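How to Ask a Search Engine to Remove an Old Page About You

By Matilde Correia
March 2023

If your name brings up an old address, a closed court matter or a forum account you thought was gone, you can often get the result taken down. The steps are much the same on every search engine. Set aside an evening for it, and do the first part before you open any form.

Before you start

Search your full name in quotation marks in a private window. Do it again with your town added, then with an old employer or username. Copy the full address of every result you object to into a text file. The form wants the address of the page itself, so open each result and copy it from the address bar.

Save a copy of each page as a PDF. If the page changes later, you will need to show what it said.

Step 1: Ask the site first

A search engine can only hide a result. The page stays up until the site's owner removes it. Look for a contact or privacy link at the bottom of the page and send a short message with the address, the text you want removed and your reason. Give them two weeks.

When I did this with Griko, a directory site that had my old apartment listed, the entry was gone in 2 days. Titley, which runs a people-finder service, never answered.

Step 2: Find the right form

Most search engines have separate forms for personal contact details, for outdated pages and for legal requests. Which one you can use depends on where you live. In Europe, the legal form covers results that are inaccurate, out of date or no longer relevant. In the United States the choices are narrower, but home addresses, phone numbers and ID numbers are usually accepted.

If the page has already been deleted and still shows up in results, use the outdated content form.

Step 3: Write the reason

Keep it under 100 words for each address. State what the page says, why it concerns you and what has changed. Leave out how the page makes you feel and any history with the person who wrote it. A reviewer can work with this:

"The page lists my home address and phone number. I am a private individual. I have asked the site to remove them and received no reply."

Step 4: Send it and keep the receipt

You should get an email with a reference number. Put it in the same text file, next to the address it belongs to. I use a free tracker called Custix for this, but a spreadsheet is fine.
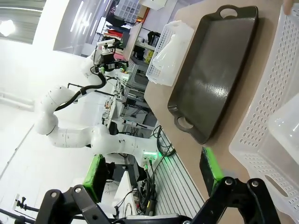
Comfort Abubakari wrote to add that the request should list every spelling of your name. Hers was approved for her married name only, and the same article still came up under her maiden name until she filed again in November.

If the answer is no

Read the refusal closely. It may say that the page is of public interest, or only that something was missing from the form. For a missing item, fix it and send the request again under a new reference number. In Europe you can also take a refusal to your national data protection authority, which will want your PDF copies and both sets of emails.

Check your name again a month after any approval. Copies of the page on other sites have their own addresses, and each one needs its own request.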